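Notebook, Llanos team, 11 December 2019

Long one today, so I'm writing it down before I forget which change did what.

We're still on the desk tidying task for the Gindusbridge student meet. Yolanda wanted to move on to the second task (the stacking one), but I talked her into one more session on this, mostly because my own demos are the sloppy ones in the set and I know it! Cristóvão went through the July batch last night and threw out 52 of them. A good half of those were mine. Almost all the same fault: I turn my wrist in so far that the tag cube faces away and the tracking drops, then it comes back with a jump, and the Gudell script treats the jump as a real move. So, note to self, elbows out, cubes up, slow on the way in.

Efraín changed the finger pads on both hand-helds before we started. The new ones are stiffer. I like them for the keyboard but they skate a bit on anything rounded, and I had two tries at the mouse where I just pushed it along like a hockey player. Socorro thinks we should go back to the soft pads on the right hand only. I'd rather keep both the same until the meet, or we'll never know what we're looking at in the logs.
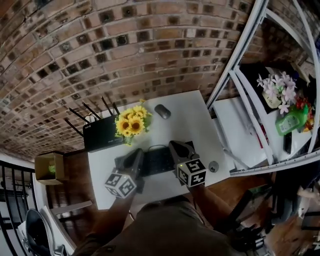
Keyboard first, then mouse, is still the order I want. I tried it the other way for a while and kept having to reach over my own left hand, and the reach is what turns the cube. Flor says she has no trouble with it, but Flor has longer arms than me and also more patience. We agreed that everyone does keyboard first, and that we write it on the task sheet so the new people don't pick up my bad habits.

Clip total in the folder is 2,039 after Cristóvão's clean-up. I haven't added today's yet. Please don't run the training job until I have, it takes all night and we'd only have to do it over.

Stuff to sort out:

The left grip feels looser than the right when I squeeze slowly. Might be the spring, might be me. Efraín, could you have a look?

The Prudley stand still isn't back, so no side view this week. Yolanda is going to write to them again.

We need 5 clean runs each from Socorro and Flor on the new pads, same order, same start pose.

I also want to try starting with my hands a bit higher over the desk. My first second or so always looks rushed on playback. Will do that next time, before I get tired and start rushing the rest too.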